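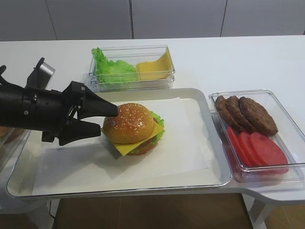

Clendard Lunch Counter Puts Cheeseburger Back on the Menu

2022-11-26

The cheeseburger is back at the Clendard lunch counter after being dropped from the menu in July. It comes on a sesame seed bun with a meat patty, yellow cheese and green lettuce, and is served on a paper-lined tray.

Counter manager Chaimae Benkirane said the burger was taken off when the kitchen lost its bun supplier. The new buns come from Morsy, a bakery two streets away, and are delivered before opening each morning.

"People kept asking for it at the register," Benkirane said. "We tried a wrap in its place and it didn't sell."

Cook Tarek Ghoneim tested 13 versions with the kitchen staff before settling on the current one. The sauce from the old recipe is gone, though customers can ask for ketchup or mustard on the side.

The burger costs $7, or $2 more with fries. It is served from 11 a.m. until the grill closes at 3 p.m. A meatless patty is planned, but Benkirane said the kitchen has not picked one yet.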